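The drawer under the telephone

When my aunt Sieglinde moved to a smaller flat in July, I got the task of the drawer under the telephone. In my family every home has such a drawer. My husband says in his family it is the same, only it is in the kitchen.

I thought it would take me one evening. It took four. The keys were easy, I tried them all and kept two. The letters were hard. My aunt kept every letter from Britta Schmieder, her friend from school, who moved to Drilstead and wrote very long sentences about her neighbours. I wanted only to sort them by year, but of course I began to read, and then it was past midnight and my tea was cold.

I learned that in one winter they did not speak to each other because of a borrowed coat. My aunt, who is now 90, still says that the coat was hers.

My own small things are not better kept, I must admit.
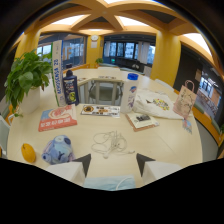

Earphones, a mask, a yellow mouse and more on the table.

The letters are now in a shoe box with a ribbon. I offered to my aunt to type them, so she can read them in big print, and she said yes, but I must leave out the part about Gerd. I have not found the part about Gerd yet. I am reading a little faster now.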